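Search this journal Search Advanced search

4. Evaluation of the wrist-camera kit

4.1 Kit under review

The Treso kit is sold by Bodstead as an add-on for small research arms. It comprises a two-finger parallel gripper, a camera bracket fixed to the wrist flange, a color camera with a fixed-focus lens, and a software license for recording and replaying demonstrations. The vendor offers the kit in two forms: hardware only, or hardware with a subscription to Clerkidon, its hosted labeling service. We bought the second form at list price. Bodstead had no part in the design of the tests and did not see the results before submission.

Our interest is narrow. The product sheet claims that the wrist view alone is enough for "tabletop storage tasks," a group in which the vendor places opening drawers, closing them, and moving the hand to a pregrasp pose beside a unit. No second camera is supplied, and the recording software accepts only one video stream. Whether one stream is enough depends on how much of the target stays in view over the whole approach, and the product sheet is silent on this point.

Figure 4. Wrist-camera views during the storage-unit task.
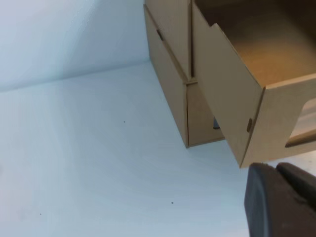
Drawer tasks were chosen for the review since they punish small errors in lateral position. A hand that arrives a finger's width too far to one side will press on the front panel and push the unit back. The policy must therefore locate an edge or a cutout from a close and oblique viewpoint. With the upper drawer open, as in the first view of Figure 4, the drawer front lies directly above the fingertips and its handle cutout runs out of view on the right, so that only part of the opening is available to the detector. The side wall of the drawer also hides some of the smaller cutout in the level below. We scored such views as "partial target" and kept them in the data.

4.2 Procedure

We recorded 131 demonstrations by teleoperation. Of these, 27 were set aside for testing before any training run was started. The remainder were used to train the policy supplied with the kit, with all settings at their defaults, for 2000 steps. The start pose of the arm was varied between demonstrations, and the storage unit was moved by hand to a new position and angle on the table. Lighting was left as found in the laboratory.

As a baseline we used the Bakos gripper mount, an older product that holds the camera further from the fingers and tilts it downward. The same operator recorded both sets. Each trained policy was then given 40 trials, and a trial was stopped when the drawer had moved through its full travel, when the unit had shifted on the table, or when the time limit was reached.

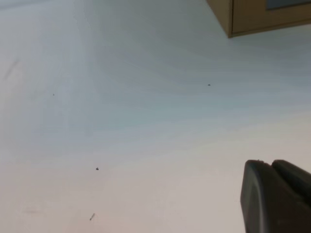
Stopping on unit shift proved to be the stricter of the two failure conditions. The unit is light and nothing holds it to the table, and contact at a poor angle moves it before the drawer begins to slide. We considered fixing it down — the vendor's own demonstration video appears to do so — but this would have removed the failure of most interest to a buyer.

4.3 Observations on the camera view

Three points bear on the purchase decision. First, the fingers take up a fixed region at the lower right of the view, and the default crop does not mask it. The policy can be trained with the region masked, but the option is found only in the configuration file. Second, the lens is focused for the middle distance, and the fingertips are soft at the moment of contact. Third, the target leaves the view early when the hand approaches from the side. The operator can correct for this from memory; the supplied policy, which takes a single image as input, cannot. 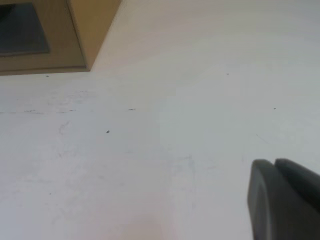 Vol. 27, No. 4

The third point was the most costly in our trials. When only a corner of the unit remained in view, the predicted motion became small and irregular, and the arm often stayed in place until the time limit. The Bakos mount showed this behavior less often, at the expense of a bulkier wrist and a worse view of the final contact. A wider lens would be the obvious remedy for the Treso kit. Bodstead lists one as a spare part, but the calibration file shipped in June does not support it, and we did not test it.

Clerkidon returned labels for the full training set. Its drawer outlines were acceptable where the drawer front was mostly visible. For partial targets, the outline was frequently closed along the image border and treated as complete — an error that has to be corrected by hand before training.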